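Open day at the Faltness linen works, February

We left Forkdale a little before nine and were at Faltness in good time for the first tour. The open day is held once a year and covers the sewing room, the pressing room and the house next door, where folding and finishing are shown to visitors in the sitting room. I went with Babar Niazi, who buys linen for two guest houses and wanted to ask about prices.

Folding came first on our tour. It is done at a round table with a gold-coloured patterned cloth on it, and the pieces are plain white cloth, some with a printed design. 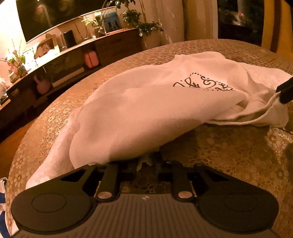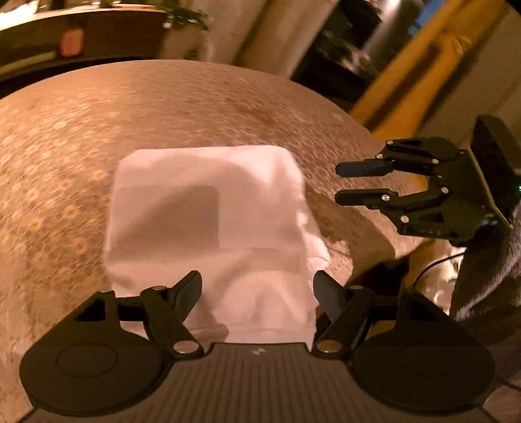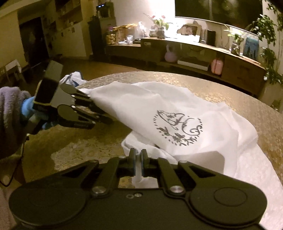

Märta Grønli runs the finishing side and talked us through the usual order. A piece is opened out first, the corners are pulled until the worst of the creases have gone, and then it is folded in half and in half again. Printed pieces are folded so that the print ends up on the outside. She said new staff tend to pull too hard on one corner and get a crooked first fold, and everything after that is crooked as well. Most people have the knack within a fortnight.

Monograms are a large part of the trade. The works keeps 296 letter designs on file, the oldest of them drawn by hand, and customers choose from a ring binder. Two initials with a border is the most common order. Initials are mostly wanted for weddings, and the busy months for those are April and May. Delivery at other times of year is 18 working days.

The sewing room is across the yard. It was warmer than the house and a good deal noisier. Hems are done on the ground floor and the printing upstairs, but the stairs are narrow and only four visitors could go up at once, so there was a wait. Roald Skjelbred showed us how a design is lined up before printing and passed round a few rejected pieces. On one of them I could not find the fault until he put a ruler against it. Rejects are sold in the shop at half price.

In the pressing room the main machine was switched off for servicing, and we were shown the hand irons and the storage racks. More than 3000 pieces were on the racks that day, most of them waiting for a hotel order. Babar got his price list here. He thought the napkins were fair value and the bath towels dear.

Tea was served in the canteen from half past eleven, with very good cardamom buns. The shop is beside the gate and takes cards. I bought two tea towels and a packet of seconds.

Practical points: entry is free but places must be booked by telephone. The whole visit takes three hours with the tea break. Parking is on the grass behind the works and was muddy. The yard is cobbled, and the upstairs printing room cannot be reached by wheelchair. Dogs are not allowed in any of the buildings.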